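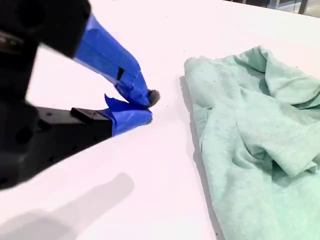

A mint-green T-shirt on a white tabletop.

Hekow clothing exchange moves to Skesden hall for spring

March 30, 2023

The Hekow clothing exchange will hold its spring session in the Skesden hall this year, after outgrowing the two rooms it used behind the library. Doors open at 10 a.m. and the exchange runs until 4 p.m. Entry is free and no booking is needed.

Organizers said 1472 items changed hands at the last session in September, most of them T-shirts, children's pants and light sweaters. A further 260 were left at the end of the day and were passed on to the Gál textile workshop, which cuts worn cotton into cleaning cloths.

The larger hall has space for longer tables, and the sorting area will no longer share a doorway with the people coming in. Furnix, the furniture store on the Skesden road, is lending tables and hanging rails for the day. The store will deliver them the evening before and collect them after closing.

Clothes can be handed in at the side entrance from 8 a.m. on the day, or during the week before at the library desk. They should be clean and dry. Each person may bring up to 20 pieces and take home the same number. Anyone who arrives with nothing to swap can still take five pieces.

T-shirts have been the hardest items to keep in order at past sessions. They are picked up, held against the body, put down again and soon end up in heaps with the sizes mixed. This time they will be laid out by size first and by color second, with one table for adults and another for children. A folding table will stand at the end of each row, and visitors are asked to leave there anything they have unfolded and do not want.

The method used at the folding table is a simple one. The shirt goes face down and is smoothed out from the middle toward the sleeves. Both sides are folded in to the center of the back, the sleeves are turned down along the fold, and the hem is brought up to the collar in two turns. Folded this way, shirts can be stood on edge in a box with the collar showing. A short folding session will be given at 11 a.m. and again at 2 p.m.

Shirts with small holes or loose seams are welcome but should be handed in separately. They will go to the repair corner, where there will be two sewing machines, thread and a box of buttons. Underwear, single socks and shoes are not accepted. Bedding can be taken directly to the Gál workshop, which is open on weekday mornings.

The town has set aside a grant of 3000 euros for the year's two sessions. Part of it pays for the hall, and the rest has gone toward 100 stackable boxes that replace the cardboard ones used until now. The boxes will be kept in the hall's storage room between sessions.

Parking at the Skesden hall is limited. The bus from Hekow stops across the street, and there is a covered rack for bicycles next to the side entrance. The date of the fall session will be announced after the summer break.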